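Section 4. Setting up the shared table

Covers the wooden table, the wall shelf, the pen cups, coats and chairs. Do it in this order. Whole thing takes one morning if the shelf is already up, longer if not. Read the cautions first, they're short.

Before you start

You will need:
a pencil
a spirit level
the Lestwood wall pack (screws and plugs, check the bag is unopened)
two dry cloths and one damp
masking tape
the small cups, washed
pens and markers
the Dolleck label sheet
coat stand in pieces, or already built if you're lucky

Caution – the shelf is long and awkward. Two people to lift it. Don't try it off a chair with wheels.

Caution – check for pipes and cables in the wall before any drilling. Ask the building office if there's no plan. No plan, no drilling.

4.1 Placing the table

1. Clear the floor. Everything out, bags too.
2. Carry the table in, don't drag it. The feet mark the floor.
3. Long edge to the wall. Push up until it touches, then back off by the width of a finger. Leaves room for a cloth to go down behind.
4. Check for rocking. Press each corner in turn. If it rocks, turn the foot on that corner until it stops.
5. Wipe down. Damp cloth first, dry cloth straight after. With the grain.

Note: pale wood shows ink badly. Marker left overnight will not come out with water. See 4.6.

Note: if you have the older Albridge table the feet don't turn. Fold a bit of card under the short one, trim it so it doesn't stick out.

4.2 Fixing the shelf

Skip this if the shelf is already on the wall. Most rooms have it.

1. Mark the line in pencil, light. Level on it, both ends and the middle.
2. Hold the shelf to the line. Second person checks from the far side of the room – what looks straight close up often isn't.
3. Mark the holes.
4. Shelf down. Drill. Plugs in.
5. Shelf up, end screws first, loose. Then the middle ones. Tighten all when the level is happy, not before.
6. Rub out the pencil. Ordinary rubber, the wall paint scuffs if you use anything wet.

Caution – paper and light boxes only. No kettles, no plants, nothing that would hurt if it came down on somebody sitting under it.

Note: the shelf will throw a shadow on the wall underneath. Fine for storage, poor for reading, so keep notices off that bit. Put them on the open wall past the end of the shelf.

Spare screws for the shelf are order line 3305 in the Vávra parts list. Don't mix with the table screws, they look the same and aren't.

4.3 Coats

1. Coat stand against the wall, away from the door swing.
2. Build from the base up. Pegs last.
3. Hand tight on the pegs. They split if you force them.
4. Load it evenly. Heavy coats spread round the stand, not all on the one side. It will tip.
5. Umbrellas on the floor tray. Not on the pegs, they drip on whatever's below.

Note: rucksacks count as heavy coats. Heavier, usually.

4.4 Chairs

1. High-backed chairs go by the wall, headrest clear of the coats. Sleeves get caught.
2. Set the height so the elbows sit level with the table top.
3. Headrest last, once the back is set. It slides up and down, pull gently untill it clicks.
4. Push chairs in when you leave. Every time, even for lunch.

Caution – do not stand on them to reach the shelf. There's a step stool for that in the cupboard.

4.5 Cups and pens

This is the bit people rush. Takes five minutes, saves a lot of hunting about.

1. Work out where people will sit. One cup per place, plus one spare for the table.
2. Small see-through cups work best. You can tell what's in them without tipping them out. Cloudy ones are ok, painted tins are not.
3. Set each cup back from the edge, a hand's width at least. Cups at the edge get knocked by sleeves.
4. Tape a small square on the table under each cup if they keep wandering. Masking tape only, change it every month.
5. Fill. No more than 4 in a small cup or it goes over. Big cups take 8.
6. Thick markers and thin pens in separate cups. Thick ones drag the thin ones out with them.
7. Caps on before anything goes in. Listen for the click.
8. Tip direction – agree on one for the whole table and stick to it. Caps up is easier for finding the colour.

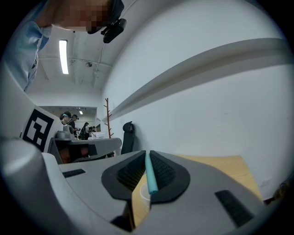 9. Put things back one at a time. Handfuls knock the cup over, and then you're doing the lot again from step 5.
10. Same colour back to the same cup. Teal and blue get muddled more than any others, so keep those at opposite ends if you have both.
11. Label the cup, not the table. Dolleck labels peel off plastic if you warm them with your thumb first.

Note: long items in a short cup always lean. If it leans past the rim of the next cup along, use a taller cup or lay it flat in the tray.

4.6 Marks and spills

Ink, fresh – dry cloth, dab, don't rub. Then damp.
Ink, old – white rubber, short strokes with the grain. Stop if the wood goes shiny.
Tape residue – more tape, pressed on and pulled off quick.
Tea – damp cloth now, not later.
Anything on the white wall – dry cloth only. If that doesn't shift it leave it and tell the office, thay have the right paint.

4.7 End of day

1. Pens in cups, cups back on thier squares.
2. Dead markers in the bin. Test on scrap if unsure, not on the table.
3. Wipe the table. Dry cloth is enough most days, damp on Saturday.
4. Shelf – straighten, nothing hanging over the front.
5. Chairs in, coats gone. Anything left on the stand goes to the office.
6. Lights. The long tube and the small round ones are on separate switches, check both.

Replacement cups and labels: fill in the order slip at the back of this guide, allow 2 weeks. For the table feet see Section 5.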